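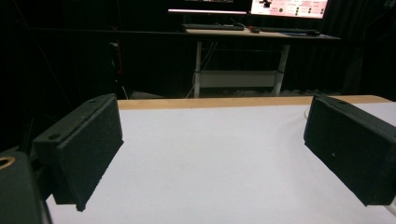 Drurnitz Incident Reports, release of 14 October 2019

Contents: 1277 short news reports on industrial fires, explosions and chemical leaks, one report per row. Text is in English. Fields are id, headline, body, site_type, injured_min and injured_max.

Splits: 1000 train, 129 dev, 148 test. Site types were labeled by Broren using the Nelline guidelines, version 2.

Casualty fields hold the lowest and highest figure given in the report. "Several" is left blank -- do not read a blank as zero. In 111 rows the two figures differ.

Known issues: wire copy was reprinted by many papers, and near duplicates remain within train. Time zones are not normalized.

Maintainer: Tamošiūnaitė. Send label corrections with the row id.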